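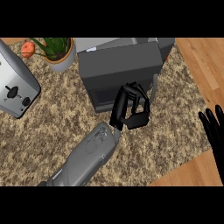

Are we there yet? Household chores edition

ferngully_dan
Posted Thursday, 8:14 pm

I've been going back and forth with my brother-in-law over this since August, so I'm bringing it here where people know more than either of us. His position is that within a couple of years you'll buy a two-armed machine for the price of a used car and it will clear the table, reheat the leftovers and put the toaster away. Mine is that he has never watched one of these things try to open a microwave.

I work nights at a packing shop in Drostcombe and we have plenty of automation. It's great! It puts lids on tubs all night and never complains. But every tub is the same tub, and it shows up in the same spot. My kitchen counter has never looked the same two days running.

So, honest question for the folks who do this stuff, in simulation or on real hardware. What chore would you trust a machine with today, unsupervised, with your own dishes?

quillback
Posted Thursday, 8:31 pm

None with my own dishes. With my sister's dishes, maybe.

More seriously, folding towels. I've seen that done well enough that I'd live with the results. Slow as molasses, but if I'm at work anyway what do I care?

Wondimu Beyene
Posted Thursday, 8:52 pm

I do simulated manipulation work and I think Dan is half right. Picking up a rigid thing from a clear spot on the floor or a table is in decent shape. Anything with a door is another story. A microwave door looks like nothing to you because you hook a couple of fingers in, lean back a little and your whole arm swings along with the hinge. A robot hand has to get its fingers somewhere they'll hold, then follow an arc it may not have guessed right. Pull too straight and you drag the whole oven toward you. Pull too gently and the latch wins.

We ran 400 door attempts in one batch last month, all simulated, and 192 ended with the door open. The rest were slips, stalls, and a bunch where the oven took a little trip across the floor. I'm happy with that number by the way - the batch before it was embarrassing.

One from our scene so you can see what the hand is up against. Multi-finger style hands are lovely for grasping and a pain for this, you've got all those finger links bunched up at the front of the oven and only one or two of them in a useful place.

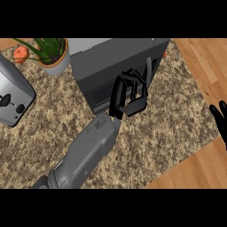 tallow_and_twine wants to know why anybody would bother with fingers at all when a plain hook would open the same door.

Wondimu Beyene
Posted Thursday, 9:20 pm

Because the same hand also has to pick up fruit without bruising it, turn a toaster dial, and grab a gray plastic gadget by its skinny end. You could swap tools between jobs (people do) but now you have a tool rack in the living room and a whole extra step that can fail. I'd still say tallow has a point for a shop floor.

ferngully_dan
Posted Thursday, 9:33 pm

192 out of 400 is less than half!! I'm sending this to my brother-in-law right now.

hobnail
Posted Thursday, 9:41 pm

Hang on though. Less than half in a simulator, on one kind of door, with one kind of hand. You can't get from there to "machines can't do chores." I've got a dishwasher, a dryer and a bread maker and every one of them is a machine doing a household chore. We just quit calling it a robot once it works.

I run the parts washing line at Bresberg, and the same argument comes up every time we buy equipment. Somebody wants an arm that does it like a person would. Then we price it and buy a box with a conveyor through it.

quillback
Posted Thursday, 9:58 pm

Sure, but who loads your dishwasher, hobnail? That's the chore. The box did the easy part decades ago and left us with the carrying and the scraping and the bowl that doesn't fit anywhere.

hobnail
Posted Thursday, 10:05 pm

My kids load it. Badly. I'd put them at 192 out of 400 too.

marrowfat
Posted Thursday, 10:17 pm

I'm going to be the grump. I bought into the Mekonnen kit, the one with the two small arms you clamp to a bench. Paid $2382 with the spare motors. I spent most of a summer on it and what I have is a device that can move a tangerine from a bowl to another bowl, provided I haven't moved the lamp. It's fun! I don't regret it. But if you're reading this thread wondering whether to buy one to help around the house, go hire a cleaner for a year and have money left over for pizza.

Wondimu Beyene
Posted Thursday, 10:29 pm

The lamp thing is very common. Try training with the lighting changed up between runs, and shift the background clutter while you're at it. We put a plant and a toaster in with the oven and swap the look of things between batches for the same reason. It does help, although it eats up your training time.

marrowfat
Posted Thursday, 10:36 pm

How many different setups are we talking? I only did 7.

Wondimu Beyene
Posted Thursday, 10:44 pm

More than 7, sorry. Start by moving the lamp every single time you record and see how far that gets you.

satgate_sue
Posted Thursday, 11:02 pm

Reading along from Satgate. My mother has bad hands and can't manage her microwave door anymore, the latch is too stiff for her. I'd take a slow robot that drops things now and then over nothing at all. You guys are comparing it to what you can do yourselves, and she'd be comparing it to waiting for me to get home.

ferngully_dan
Posted Thursday, 11:10 pm

OK, that's a better argument than anything my brother-in-law has come up with. Has she tried one of the models with a push button? My aunt's pops open if you lean an elbow on it.

satgate_sue
Posted Thursday, 11:16 pm

She had one and it died, and the replacement came with a pull handle. I'll look for a button one this weekend, thanks.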